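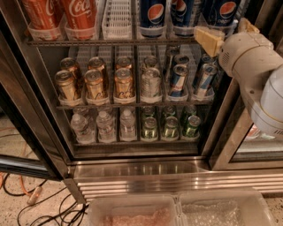
Drinks cooler, door open, three shelves

Thread: Are clear can trays worth the money or just plastic tat?

sketeo_shopfloor
Our supplier wants us to put clear trays in every cooler. Their leaflet says we'll restock in 20 minutes where it takes us 45 now. I don't believe a word of it. Photo is at the top, Coke and Pepsi up top, Red Bull and the gold cans in the middle, water and the green ones at the bottom. What would you do?

Ryu45
Save your cash. A can stands up by itself. I ran a corner shop with bare wire shelves for years and the only thing that ever fell over was me.

Tatar
Disagree with Ryu45. Bare wire is fine until someone grabs from the back and the row goes sideways. That said, look at the Red Bull, the two behind are leaning and they're in a tray. So I wouldn't call it proof of anything.

sketeo_shopfloor
Yes, I spotted that too. Slim cans in a tray made for fat ones, I reckon. The rep said "universal fit".

Ryu45
Universal fit means fits nothing.

istum_2000
What's the white lattice basket doing on the top shelf between the Coke and the Pepsi? It's empty. You've got two reds on the left and three blues on the right and a gap where you could be selling something.

sketeo_shopfloor
It's a divider. Came with the cooler. I'm told it "guides the eye".

istum_2000
Guides it to an empty basket. Take it out – try it for a month and see if anyone notices.

Tatar
I'd leave it in if you change lines a lot, it's handy for odds and ends. But I would move the water. Bottom shelf is right for weight, wrong for sales. Ours went up to the middle in October and sold better.

Ryu45
Or it was a warm October. You can't say it was the shelf.

Tatar
Fair, I can't. Still wouldn't move it back.

user3571
Has anyone timed a restock with and without trays? All I ever see is leaflets.

sketeo_shopfloor
Not yet. I'll do one cooler each way and post the times.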